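추리소설 입문, 어디서 시작하면 좋을까요?

글쓴이: 안개낀황무지
고전 추리를 읽어보려고 에카나야케(Ekanayake) 출판사 판 '트로스빌(Trosville) 저택' 시리즈를 골랐는데 총 28권이네요. 1권은 900쪽이고 200쪽까지 읽는 동안 아무도 안 죽었습니다. 다들 차만 마셔요. 순서대로 읽어야 하나요? 범인을 미리 알게 되는 것만은 피하고 싶습니다.

hollo단골
순서 안 지켜도 됩니다. 5권부터 읽으세요. 첫 장에서 바로 시체가 나오고 탐정도 그때쯤엔 말수가 좀 줄어요. 1권은 작가가 원고료를 쪽수로 받았나 싶은 책이라 나중에 정이 들면 돌아가시면 됩니다. 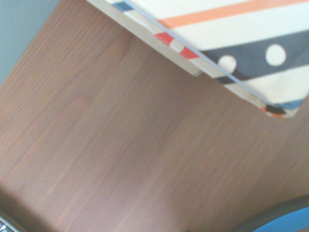
나무 표면의 결

다만 5권 중간에 2권 범인 이름이 한 번 나옵니다. 그게 싫으면 2권을 먼저 읽으세요. 해설은 절대 먼저 펴지 마시고요. 해설 쓴 분이 첫 줄에서 범인을 밝힙니다. 저는 그렇게 세 권을 날렸습니다.

Etow
집사요.

밤샘독서
윗분은 무시하세요, 집사는 3권에서 그만둡니다. 저는 1권부터 읽은 쪽인데 살인은 240쪽쯤, 온실에서 나요. 차 마시는 장면에서 누가 설탕을 안 넣는지 정도는 기억해 두시고요. 번역은 구판이 낫다는데 도서관 구판에는 용의자 이름마다 연필로 동그라미가 쳐져 있더군요. 1월에 빌렸다가 그 동그라미를 믿고 끝까지 틀렸습니다.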